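22nd May

Laundry day, and I mean all of it. I got up determined to go through every last piece of clothing I own before the move to the smaller room, and I've had such a good day that I'm writing this with my feet up and a second mug of tea, grinning like a fool over a pile of folded pants.

It started with the drawers. I pulled all of them out and tipped the lot onto the bed, which I do NOT recommend if you want to sit down again before lunch. Socks everywhere. The green sweater I thought I'd left on the train in March was squashed flat at the back of the bottom drawer, and I was so happy to see it that I put it on right then, over my pajamas, and wore it until it got too warm to be sensible. One cuff is coming loose but that's ten minutes with a needle.

Then the sorting. I've tried sorting by color and by season and by how much I like things, and today I went by how a thing folds. T-shirts with T-shirts, anything with a collar in its own heap, pants and jeans together, and a heap for the awkward stuff (the wrap skirt, the overalls, that poncho). It makes the folding go so much faster! Your hands get into a rhythm and you stop thinking. By the time I was halfway through the T-shirts I was singing.

The bed is useless for folding, though. Too soft, and whatever you've finished slides into whatever you haven't. So I carried the heavier things through in armloads to the big wooden table, and that was the best decision of the day. A hard flat surface at the right height - my back was thanking me within minutes. You can lean on the cloth properly and get your palms flat across it, and the corners stay where you put them.

Jeans I left until I'd warmed up. I have opinions about jeans. I used to fold them any old way, in half and in half again, and then wonder why there was a lump in the middle of the stack and the whole thing leaned over. The lump is the waistband. All that doubled cloth and stitching, the button, the rivets, the belt loops, it's all up at one end and it's thick, and the legs are thin by comparison. So now I spread them out and sort the top out first. Get the waistband straight, smooth the pockets, run a thumb down the fly, and only then think about the legs. The pale blue pair are my favorites and they got the full treatment.

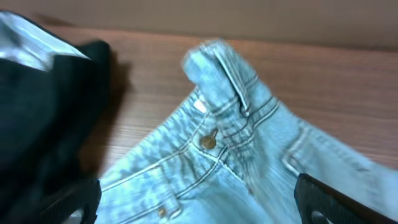
Lăcrămioara Anghel thinks I make far too much of the waistband. She told me over the phone, while I was still at it, that she buttons hers, lays one leg over the other, tucks in the pointy bit at the seat so the whole thing makes a straight strip, and rolls from the hems up. No fold at all. She says denim doesn't mind being rolled, it packs into corners, and she hasn't had a crease across the knee in years. I said rolled jeans look like firewood. She said firewood stacks beautifully.

Well, I had to try it after that. I put her on speaker and did one pair her way and one pair mine. Hers does come out very tidy, I'll give her that, and the tucked-in seat is a brilliant trick that I'm stealing at once. I never thought of it! There's always that triangle sticking out when you lay the legs together, and I've been folding it in with everything else and getting a bulge down one side. Tuck it first and you've got two straight edges. But I still like a folded stack better in a drawer, so what I've ended up with is her tuck and my fold. Legs together, tuck the point, smooth, hems up to just short of the waistband, then in thirds. Stopping short is the bit that matters. If the hems go all the way up you get thick on top of thick and the lump is back.

She also says I should wash them inside out, which I do when I remember.

I checked pockets as I went. A grocery list in my own handwriting that said "lemons, string, BIG envelopes" and nothing else. A bus ticket gone soft. A button that doesn't belong to anything I own, as far as I can tell, so it's gone into the button jar with all the other orphans. No money, sadly.

Had lunch standing up, toast and the last of the bean soup, because I didn't want to lose my momentum. I put the radio on for a while but they were doing a long program on tax, so I switched to the old Preda mix that Renato Calimlim made for me, which has 40 songs on it and no two from the same decade in a row. It's perfect for this kind of job. He must have spent ages on it. I did the whole collar heap to it, dancing between buttons.

Collars, a note to myself for next time: button the top one, the middle one and the bottom one, and leave the others. I was doing every single button before and it takes forever and makes no difference whatsoever once the thing is in the drawer.

The dark clothes I kept for the afternoon, when the light was better. I find black things hard to fold neatly. You can't see the seams, so you go by feel, and lint shows up on them like snow. I gave everything a going over with the sticky roller first and then folded by finding the side seams with my fingertips and pulling them apart gently until the cloth went flat by itself. It's slower, but it's sort of soothing too. I don't fuss about getting every crease out of soft fabrics. They relax in the drawer, or they don't, and you wear them and your own warmth does it.

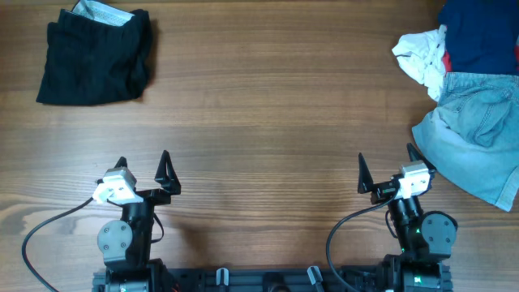
One thing I kept to all day was clearing as I went. Fold a thing, push it to the far side, and once there's enough for an armload, walk it to the bedroom and put it straight in the drawer. Last time I built towers, gorgeous tall towers, and then knocked one over with my elbow reaching for the scissors and said a word I won't put in a diary. Keeping a good stretch of bare wood in front of me made such a difference. I never once had to shove something aside to make room for a sleeve, and every time I came back from the bedroom it felt like starting fresh.

And I love that table when it's clear. It has that warm brown color with the grain running along it and I hardly ever get to see it, what with the mail and the fruit and the sewing. I want to keep it that way for at least a week. (I give it until tomorrow breakfast.)

The giveaway bag is full. Into it went the two shirts that pull across the shoulders, the stiff jacket from Rilholm that I have never once been comfortable in, a pair of cords I kept hoping would come back around, and three scarves. I hesitated over the jacket because it was expensive, and then I tried it on and couldn't lift my arms high enough to scratch my ear, so that settled it. The Clikstead shop takes clothes in the mornings until 10, so I've put the bag by the front door where I'll fall over it.

The mending pile is small enough to be fun. The green sweater's cuff, a hem, a missing hook on the wrap skirt, and the little hole in the lining of my good coat that my keys keep disappearing into. I think I'll do the coat first. I have the right thread for it and everything.

The drawers! I keep getting up to look at them. I stood everything on edge, in rows, so I can see each thing from above without digging, and the jeans fit in one row exactly with a hand's width to spare. The pale ones are at the front. The T-shirts look like a filing cabinet. I took so much pleasure in closing that bottom drawer, which has stuck for as long as I can remember and now slides shut with one finger, and I opened it and closed it again a few times just to hear it.

The awkward heap is still awkward. The poncho beat me completely. I folded it as a square, then as a triangle, then as a sort of parcel, and it came undone every time I picked it up, so it's on a hanger behind the door and that's where it lives now. The overalls went in thirds with the straps tucked into the bib, which worked far better than I expected.

I called Lăcrămioara back after supper to report on the tuck, and she was very gracious about being right. She wants to come over when I do the linen closet. Fitted sheets, she says, have a method too, and she's been waiting for someone to ask. I've asked! She's bringing the plum cake.

Tomorrow: bag to the shop before it's too late in the morning, new elastic for the gray shorts, and try Ustside for drawer liners if I'm passing. Lemons too, now that I think of it. I don't believe I ever did buy them.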